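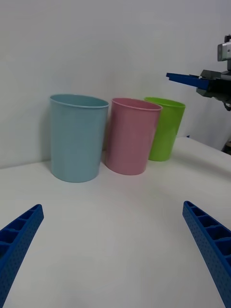
Let the Small Clubs Have Their Draws

I follow cricket since only nine years, so maybe I have no right to complain about it. In the country where I was born we did not play it. I learned the game at Avby, where I keep the scorebook for the second team, and I learned it in the old way, with two innings for each side over a long weekend. Now the league wants to finish with this format. From next season every match will be one innings, limited overs, and there must be a winner. I think this is a mistake.

The argument of the league is simple. People are busy, grounds are expensive, and a draw is difficult to explain to a child. I accept the first two points. The third I do not accept. My daughter understood the draw when she was eight, after one afternoon at Druvilden. Our last two batsmen stayed in for almost 60 minutes and made very few runs. They did not try to win. They only tried not to lose, and she did not want to go for her ice cream until it was over.

In that match Druvilden had made 391 in their first innings, and in a one-day game we would have gone home after lunch, well beaten. In the longer game we had time to be bad and then to be better. Bríd Daly, our captain then, scored 51 in the second innings with a sore hand. It is not a big score and no newspaper wrote about it. At our club people still talk about it in February, when there is nothing else to talk about.

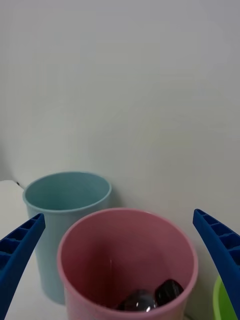 A light blue cup and a pink cup on a white table.

I know that the short game brings people. When Gandari came to play us in a twenty-over match, the parking field was full and the tea was finished before the second innings started. I enjoyed that evening. But many of those visitors left before the end, when the result was already clear, and I did not see them again in the season. The people who come for the long matches come every time. They bring a chair and a book, and they also buy tea.

There is one more thing. A young bowler in the short format bowls a few overs and then she stands at the boundary. She does not learn what to do when she is tired and the ball is soft — and this, for me, is where a bowler is made. Urquhart, who sent more players to the county side than any other club in our league, never stopped playing the two-innings game for their juniors. I do not think it is an accident.

I do not ask that every match should be long. Keep four of them in the summer, one each month from May, and let the clubs choose the ground. If the league still wants to vote, I ask the delegates to come first to Avby and sit with us for both days. I will find them a chair near the scorebox, where there is shade after three o'clock.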